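Learning to Leave the Sourdough Alone

5/10/24

My starter lives in a jam jar on the shelf over the stove, and for most of last winter I treated it like a sick puppy. I fed it morning and night. I peeked under the lid between loads of laundry. I moved it to the top of the fridge, then into the oven with the light on, then back to the shelf, and all the while my loaves came out flat enough to slide under a door.

What finally helped was a class at Pirside, the little bakery on the hill road that opens its kitchen in the evenings once the bread is sold. I only went because my sister gave me the class for my birthday (she had eaten a lot of my bread by then, bless her). There was a big pot of soup going, and we stood there in borrowed aprons and mixed dough by hand, and I don't think I've had such a nice evening out in years.

The recipe they sent us home with is short, so I'll put it down the way I make it now. I stir 300 grams of water into a good scoop of lively starter, then add the flour, mostly white bread flour with a handful of whole wheat from the Wivlow mill because I like the nutty smell of it. It sits under a towel while I do the dishes. Then the salt goes in, and I fold the dough over itself a few times through the afternoon, whenever I happen to walk by. Shape it, tuck it in a floured bowl, and into the fridge it goes until morning.

The hardest part for me was the waiting! I had always been shaping by the clock, and my kitchen in December is a chilly place. The thermostat says 69 but I've never believed it, not with that window over the sink. Dough that would be ready by supper in summer wants to sit until I'm in my bathrobe, and once I let it do that, I started getting the big airy crumb I'd been mooning over in cookbooks.

I still have duds. Last month I forgot the salt completely and we had toast that tasted like a paper napkin, though the chickens thought it was wonderful. And I've cracked my good blue bowl, the one from my grandmother's house, which I'm still sore about and would rather not go into.

Next I want to try a rye with caraway, the kind my dad used to bring home wrapped in white paper and start eating in the car. If any of you have a recipe you love, please send it along, and tell me what kind of pan you use, too.

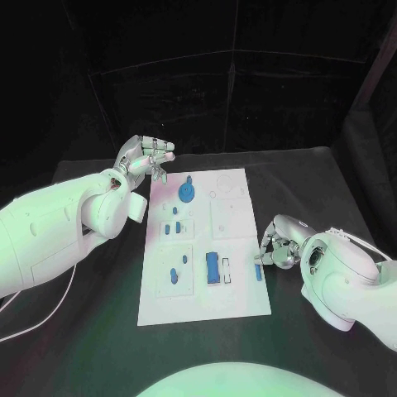 Can I leave shaped dough in the fridge for a second night?
Two nights is usually fine if your fridge runs nice and cold, though the loaf will taste more sour and may spread a little more when you bake it.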